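Sandwich bench, house rules

Vemska's handling code runs to 212 clauses, and Morris has signed up to all of them. We remain unconvinced. Five concern food, and none says how far a leaf may hang over the rim of its box — a fair question, going by the lettuce. Click to enlarge.

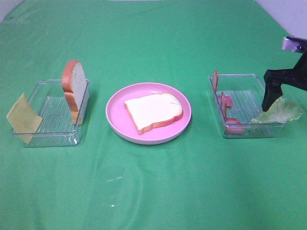

Heltedbridge, November 3, 2023

Bread on the pink plate, ham and lettuce at the right-hand box, gripper just above the leaf. The cheese leans on the outside of its box. Clause 125 says "parts in trays." Does a tray's outer wall count?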